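My Day at the Fluvus Hangar Open House

I finally made it to the Fluvus open house at Cundel airfield, and wow, what a morning! They had seven regional turboprops lined up on the ramp, and the oldest one has logged 1,017 flights between Cundel and Fimisach. I got to sit in the right-hand seat for a bit (smaller than you'd think) and my knees hit everything.

I stayed over the night before - well worth it, as the gates open early and the line gets long.

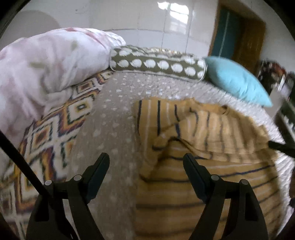
Getting in

Tickets were 50 dollars, with parking on the grass. The next one is in October, so book soon - I already have!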